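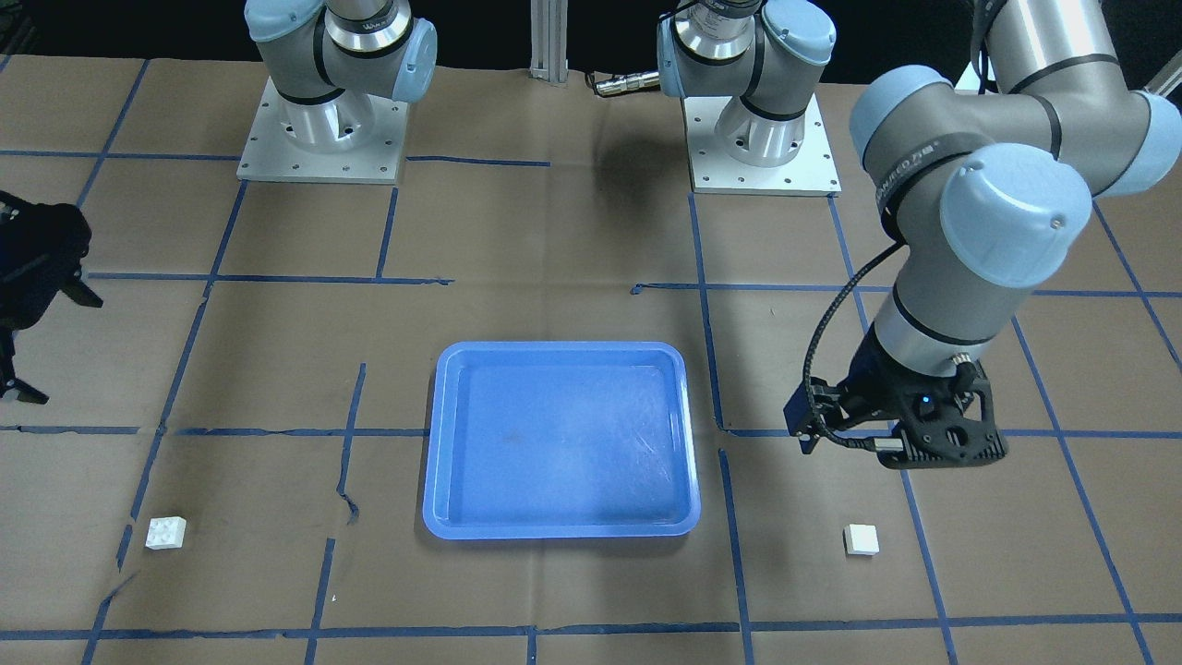

Folie 4 — Datenerhebung, zweiarmiger Aufbau

Kurz halten, Details im Anhang.

Zwei Arme, je ein Zweifingergreifer, gemeinsame Arbeitsfläche. Raster aus blauem Klebeband auf Packpapier: dient der Vorgabe der Startpositionen, keine Messgenauigkeit nötig.

Aufgabe: Baustein und Würfel in die blaue Schale legen. Linkes Objekt rechter Arm, rechtes Objekt linker Arm — Benennung aus Robotersicht, unbedingt ansagen.

Umfang: 655 Episoden aufgezeichnet, 624 nach Sichtung behalten. Ausschlussgründe: Abbruch durch Bediener, Zeitversatz der Gelenkdaten.

Frage zur Startverteilung an Jurgita Mets weitergeben. Danach Folie 5, Training auf Tolon.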